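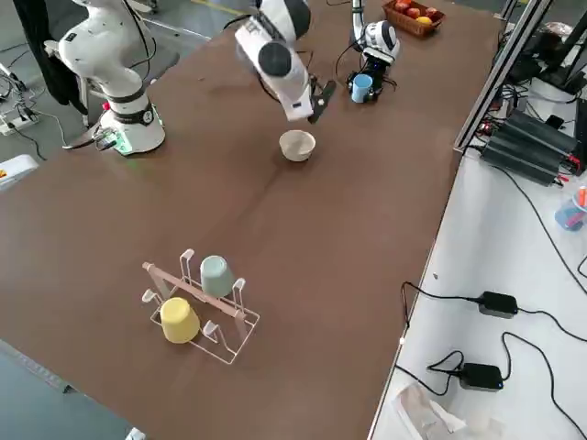 Handling Group, Building 2: Fiction Page

The Mug Line

The form had a box marked Equipment and a box marked Supplies, and Geum-ok Joo had spent most of the morning trying to find out which one a mug was.

The arms were easy. The arms were Equipment. They had a quote from Flimard on heavy letterhead, with a paragraph on service intervals that she had read to the end, a thing she suspected even Flimard had not done. She typed in the arms, left and right, and the number that came up at the bottom of the column made her get up and refill her tea.

"Do we need both?" her screen asked, in the form of a yellow note from Purchasing. It had asked this last May too. Last May she had written a page and a half on two-handed tasks, with references, and the reply had been a thumbs-up and a request for the same page and a half in the new template.

This year she wrote: One to hold the bowl. She looked at that for a while and added: One to hold the mug.

It was the best technical writing she had done since graduate school.

The grippers went in next, then the spare gripper fingers, then the line everyone called Plullarel, after the software, although the software was free and the line paid for somebody to be on the phone when it stopped. She put down 8 hours of phone. Last year she had put down 2 and spent them both on hold.

Then came the table. Facilities would sell her a table for $800, and the hardware store across the road would sell her a better one for less, but the hardware store was not an approved vendor and would have to fill out a questionnaire about its cybersecurity. She had walked over once with the questionnaire. The man at the counter had been very nice about it and asked if she wanted any screws.

She put down $800.

Cable ties. Power supplies. More cable ties. A line for cables, which she doubled, then doubled again, on the theory that cables were the only thing in the lab that had ever exceeded expectations.

That left the mugs. A robot that put away cups had to have cups, and the cups had to come in colors, so that when one of them went wrong you could say "the blue one" in a meeting and be understood. They had to be replaced when dropped. The schedule of replacement was a delicate matter. Ask for too few and you looked as though you never ran the arms. Ask for too many and you looked as though you did.

She asked for $500, under Supplies, and wrote "drinkware, assorted, for destructive and nondestructive testing." She attached a link to a wire rack. She attached a link to a fruit basket, took it out, and put it back in.

The form thought about it. Then it turned the whole line red and told her that drinkware was Hospitality, and that Hospitality required a list of guests.

She typed in the guests. Left Arm. Right Arm. Under Affiliation she put Flimard. Under Dietary Restrictions she put None.

It went through at ten past four.

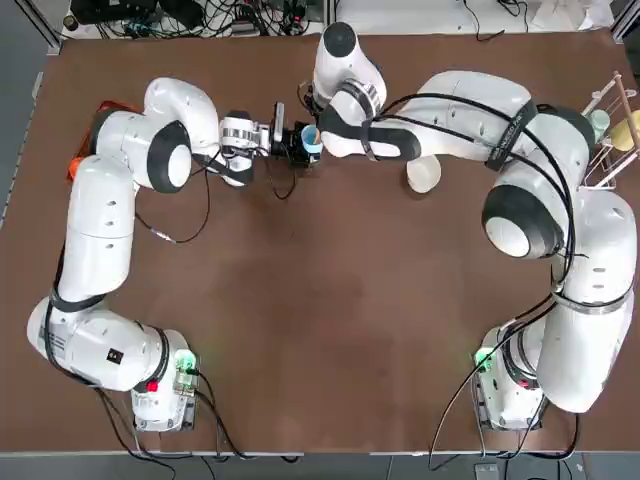
Panagiotis Stojanović wanted to know, at the budget review, why two visitors from Flimard were getting through $500 of drinkware when the whole delegation from Rurkton had managed with paper cups.

Geum-ok said they were here all year.

He wrote that down. He asked whether they could be persuaded to bring their own.

She said it wasn't in the service agreement. She had read it, she could send him the page. He said that wouldn't be necessary and turned over the sheet, and his pen went down the column past the arms, past the grippers, past the phone hours, and stopped on the cable ties.

"This seems like a lot of cable ties," he said.

They were on cable ties until lunch. She gave up the second lot in the end, and he looked pleased and initialed everything else, and on the way out he held the door and asked her whether the visitors would need parking.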